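Food, Crops and Trade: an introductory course
Session 2 handout: Where does chocolate come from, and who gets paid for it?
Tutor: Lensa Gebremichael

Welcome back! Last time we followed a sack of wheat from field to flour mill. Now we move on to cocoa, and I'll admit straight away that it's my favourite crop on the whole course. Please read the notes below before we meet, and bring a chocolate wrapper with you (eating the contents first is fine by me).

The plant itself

The cocoa tree, Theobroma cacao, grows in the hot, wet belt either side of the equator. It likes shade when young, hates long dry spells and can't stand frost. The pods grow straight out of the trunk and the thick branches, which looks very odd the first time you see it. Inside each pod are the beans, wrapped in a sweet white pulp that tastes a bit like lychee.

The tree first came from the Amazon region, but most of the world's cocoa is now grown in West Africa. Ivory Coast and Ghana are the two giants. Keep that in mind when we get to prices, as bad weather or plant disease in one small part of the map can be felt in sweet shops everywhere.

From pod to dried bean

Pods are cut by hand and split open, and the wet beans are scooped out. They are then heaped up or boxed and left to ferment for several days. This is the step I get most excited about! Yeasts get to work on the sugars in the pulp, bacteria follow, the heap warms up, and the beans start to change colour and develop the flavours that will later become chocolate. Skip this stage and no amount of clever roasting will put it right.

After that the beans are dried, very often in the sun – spread out on mats, raised tables or a flat floor – and turned regularly so that they dry evenly. Damp beans go mouldy on the journey, so buyers check for moisture before they agree a price. 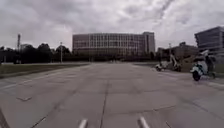
Who buys from whom

Many cocoa farms are small family plots. A farmer may sell to a local buyer or to a co-operative, which sells to an exporter, which sells to a grinder, which sells cocoa butter, cocoa powder or cocoa mass to the firm whose name is on the wrapper. Each step adds cost and takes a share.

Our case study for the group work is Pritham, a farmers' co-operative with 946 members. It sells to two buyers:

Grosta, a large grinder, takes most of the crop. It pays the going rate and wants steady amounts of average beans.

Cabrera, a small chocolate maker, takes much less. It pays extra for well-fermented beans but turns away any sack that fails its tasting.

Have a think about which of these you would rather rely on. There is a good case for each, and last year's group argued it out until almost 4 o'clock, well past the end of the session. I loved it.

Why the price jumps about

Cocoa is traded on futures markets in London and New York. A futures contract is an agreement made now to buy or sell at a set price on a later date. Grinders use them to protect themselves against sudden rises, and traders use them to bet on which way things will go.

Prices have climbed to record levels this spring after poor harvests in West Africa. You might expect farmers there to be doing very well out of it, but in Ghana and Ivory Coast the price paid at the farm is set by the state for the season, and much of the crop is sold ahead. A farmer can hear about a huge rise on the radio and still be paid at the old rate. New trees are no quick answer either – they need several years before they give a decent crop.

For next time

Read the Pritham case sheet and jot down one risk for the farmers and one for Grosta.

Hanyu Ren will be leading the tasting, so tell her beforehand about any allergies.

Look up what "terminal market" means and write it in your own words.

Notes updated 20 April 2024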